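Teleop + handheld demo catch-up, Saturday, 10:15 start, back end of the Dulosov floor

Present: Natália Gajdoš (chair), Li-hua Yau, Piotr, Denise, Amrit (joined at item 3)
Apologies: Tekleab crew, all of them, they're on the loading dock job
Minutes: Denise. Typed as we went, sorry for the spelling

**1. Last minutes**

Accepted. One fix: it was the left gripper that got the new finger pads, not the right. Piotr to amend.

**2. Where we are with the box task**

Target is 900 usable demos before we hand over to Bruvton. Count on the sheet this morning 799. Li-hua thinks a few of those will drop out once the tracking check is run over them, doesn't want the number quoted to anyone outside until then. Agreed.

All of the 799 are handheld. Nothing from the remote rig counted yet, see item 4.

Natália asked if the task wording is still "open drawer box, item in, close". Yes. Amrit's old sheet says "item out" as well, that was dropped in October. Old sheet to come off the wall.

**3. Handheld demos**

Long discussion. Main points:

- People are drifting. Start pose meant to be both grippers up and in view before any move toward the table. New demonstrators do it for the first few and then stop bothering.
- Marker cubes must stay visible to the head camera. When the wrist rolls in too far the tracker loses the cube and we get a jump in the path. Li-hua played two clips, jump is obvious in both.
- Speed. Piotr says too slow is as bad as too fast, policy learns to hover. Natália not convinced, wants to see it on the arm first. Left open.
- Squeeze the trigger right to the end on close. Half squeezes are showing up in the data as dropped items.

Amrit arrived, asked why we can't just do the lot by remote since the arm is what runs it in the end. Li-hua: handheld is a lot quicker per demo and people's hands do it more naturally, remote has the arm's real limits in it. We want both. Minuted because it comes up every time.

Flowers on the table stay put for the current batch. Vary them from next batch on (move, swap, take away) so the policy doesn't lean on them. Same goes for bits of paper and clips. Natália wants a list of what was on the table per batch. Denise to start one.
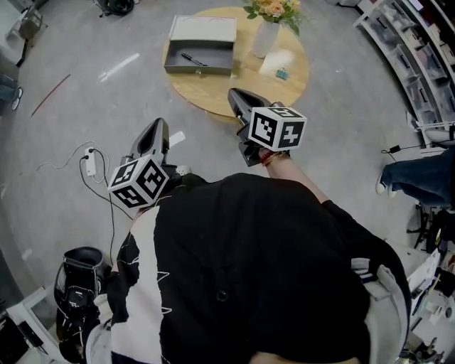

Two-handed demo at the round table, drawer box open with the marker pen inside.

Li-hua went through reach using the round table. Right hand out front, left kept low by the body till it's needed. Fine for this task becuase the left mostly steadies the box. Not fine for the Murnix version where both hands go in together. Separate instruction card for that one, Li-hua to draft.

Piotr raised cords on the floor. Demonstrators are looking through the task not at their feet. Agreed power leads get run along the wall side and taped before the next session, nobody starts till it's done. Amrit has tape.

Also: people standing at the sides. Head view is wide and picks up feet and legs. Li-hua says a bit of that is ok, even useful, but no one walks through between demonstrator and table once a take is going. If they do, bin the take. Don't try and trim it.

**4. Remote control rig**

Arm is up again after the wrist fault. Lag still there. Worse with the video on full quality, so running on the lower setting for now. Piotr can do the box task by remote but it takes him several goes to get hold of the drawer edge, and he's the best at it.

Options talked about:

Natália, keep going as is, collect a small set and see if it helps at all.
Amrit, fix lag first or we're teaching the arm to pause and wait. Says you can see it in the playback, move, stop, move, stop.
Piotr, somewhere in the middle. Could cut the pauses out after. Li-hua doesn't like cutting, says you lose the timing on the grip.

Decision: Amrit gets till next meeting to look at the lag. No remote demos go in the main set before then. Practice is fine, save it in the practice folder, NOT the main one (happened last time, Li-hua spent a morning pulling them out).

**5. First run of the trained policy**

Li-hua ran it 7 times on the arm with the box closed to start. Opened the drawer cleanly 2 times. The others it got to the box and either pushed it back across the table or closed on nothing. Approach looks good, last little bit is weak.

Natália asked whether more data or better data. Li-hua says better, specifically more starts where the box is turned a bit. Nearly every demo has it square on to the person. Demonstrators are tidying it straight before they begin, without meaning to.

Agreed for the rest of the batch: whoever is logging sets the box, not the demonstrator. Demonstrator hands off it till the take starts.

Short argument on whether to weight the table or put grip mat under the box so it stops sliding. Piotr for, Li-hua against, Bruvton won't have a mat. No mat.

**6. Demonstrators + rest breaks**

Sore wrists reported by both of the new starters. Grippers are heavier at the front than they look. Break after each block of takes, swap with the logger. Natália will put it on the roster so its not up to people to ask.

Wrist straps: one is fraying. Spare set ordered from Murnix, not here yet.

Colour labels on the grippers have worn off, left and right got swapped for part of Thursday's block. Denise relabelling today. Li-hua can flip those ones in software, no need to redo.

**7. Other**

- Drive nearly full. Amrit to move the older batches.
- Tekleab want to watch a session. Fine, but at the far side and not talking to the demonstrator during takes.
- Head mount chafes if worn low. Foam in the top drawer, use it.

**Actions**

| Who | What |
|---|---|
| Piotr | Amend last minutes, take old task sheet down |
| Li-hua | Tracking check over current set, draft two-hand card for Murnix version |
| Denise | Table items list per batch, relabel grippers |
| Amrit | Lag, tape for leads, clear drive |
| Natália | Breaks on roster, chase wrist straps, tell Tekleab yes |

Next one same time, same spot. Speed question (item 3) carried over, Piotr to bring clips if he wants to win it.

Closed 11:40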